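Notes on the November Gripper Fault

8 March 2020

I have been asked several times since the winter to set down what happened on the Brelholm cell, and I believe enough has now been settled to do so. The views here are my own and do not represent those of Dusmont, where the work is carried out.

The cell takes retired desktop computers and removes the parts worth keeping, chiefly the hard drives. In November it was partway through a lot of 454 machines received through Tadance. On the 49th machine the gripper closed on a drive, began to lift, and did not stop when the force reading passed its limit. The arm continued for around 13 millimeters before an operator pressed the stop button. The drive cage was bent and a cable connector was torn from the board. No one was injured.

Our first account of the fault was wrong, and I regret that I signed it. We attributed the event to a drive that had jammed in its bay. Macarena Henríquez, who reviewed the logs from our Lagos office, pointed out that the force reading had been frozen at the same value for ten seconds before the lift began. The controller was comparing its limit against an old number.

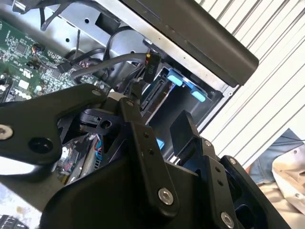
The reading had frozen when the sensor cable lost contact for a moment. The driver software recovered the connection but kept serving the last good value, and it raised no warning. I should add that this behavior was described in our own setup notes. It had been accepted years earlier for a different task, one in which the arm never reached inside anything.

Three changes have been made. A reading that has not been refreshed is now treated as a fault, and the arm holds its position. The cable has been given a longer loop and a second clamp. The lift is made in short steps, with a fresh reading required before each one.

The safety matter concerns me more than the damage. Operators had become used to standing close to the bench during a lift — in some cases with a hand on the case to steady it. The written procedure did not forbid this. It now does, and the case must be held by a fixture before the cell will start.

We ran 10 machines under the new settings with the cable pulled on purpose at different points of the cycle. The arm held each time. The remainder of the lot is still waiting, and I have asked that it stay so until the revised procedure has been signed by both shifts.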